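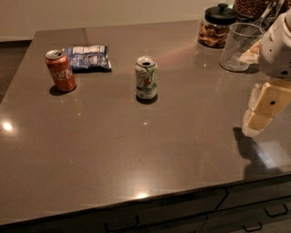 Quartz counter in the break room: what do you wipe it with?

3 min read
Search topics Go
14 replies · 3 shares

thoa_d
We finally have the new counter in the upstairs kitchen at Brustthorpe and I love it!! Dark taupe quartz, so shiny you get the ceiling lights back in it. My one trouble is streaks. I wipe, I walk to the door, I turn around, and there they are. What's everybody using? Cans and a chip bag are still out, I'll get to those after lunch.

kourosh.a
Gorgeous color. Warm water, one drop of dish soap, then a dry microfiber cloth. The dry cloth is the whole trick. I do 16 feet of it every evening and it takes me less time than making tea.

Nhung Châu
Soap leaves a film on ours, sorry Kourosh. I'd go plain water and two cloths. And please move the open soda before you start! I knocked a Coke down the front of the drawers in October and was still finding sticky spots a week later.

kourosh.a
One drop, Nhung. You're using a squirt :)

Nhung Châu
I am using a drop! We have hard water at Hesesmont, maybe that's it.

thoa_d
Same spot again from where I stand to wipe. Red can on the left, 7UP in the middle, snacks at the back by the wall.

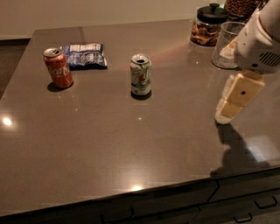

Re: Quartz counter, and now the cookie jar

lien_tieu
Can we talk about the jar with the black lid? I want one. Glass is so much better than a torn packet, you can see when it's getting low. Are those cookies or crackers?

thoa_d
Depends on who did the shopping, ha. I'd keep it right there in the back corner, it's easy to wipe around.

Diệp M.
I'd put it in a cupboard, personally. Anything that lives on the counter collects crumbs under it. Same goes for the plastic cup.

lien_tieu
But then people forget the snacks exist! Leave it out, Thoa. Lift, wipe, put back.

thoa_d
Staying out, then. Trying the two cloths tonight and Kourosh's drop tomorrow.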